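Public Enterprise and Regulation
Handout 6: State ownership in the energy sector

Students should read this handout before the seminar on Wednesday. It deals with the ways in which a government may hold, direct and finally reduce its stake in an energy company.

1. Forms of control

A ministry may own shares directly, as in the case of Grundau, or through a holding body, as with Jestis. In the first arrangement the minister answers to parliament for the results of the company. In the second, the holding body appoints the board and the minister sets only general policy - at least on paper. 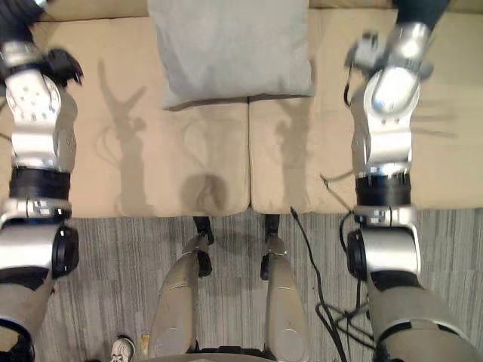 Grorov's written reply to the consultation argued that a holding body merely adds a layer between the public and the people who take decisions, and asked that annual accounts be laid before parliament in full. Students should consider whether publication alone would meet this objection.

2. The Kleinschmidt refinery

Kleinschmidt employed 800 people when its debts were taken over by the state. The board was given 23 months to restore a profit. Fuel prices remained fixed by order during this period, and the company had no power to pass on higher costs. Its losses were therefore partly a matter of policy - a point often missed in public debate. 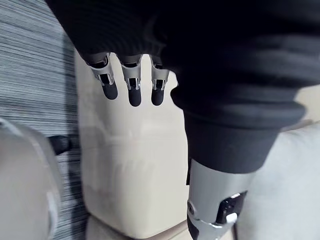 Department of Public Policy and Administration

Seminar groups will be asked to separate the losses caused by price control from those caused by poor management. Answers should refer to the tables in Reading 8.

3. Partial sale

A government may sell a minority of shares and keep the right to block certain decisions. Buyers will usually pay less for shares of this kind. The terms of any such right should be set out before the sale opens.

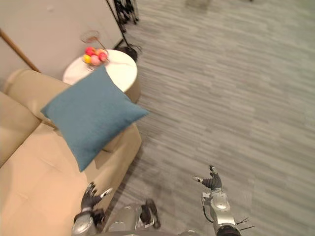
4. Preparation for the seminar

Prepare a one-page note advising a minister on the future of Jestis. State which form of control you recommend and how fuel prices should be set. Notes are to be handed in at the start of the seminar.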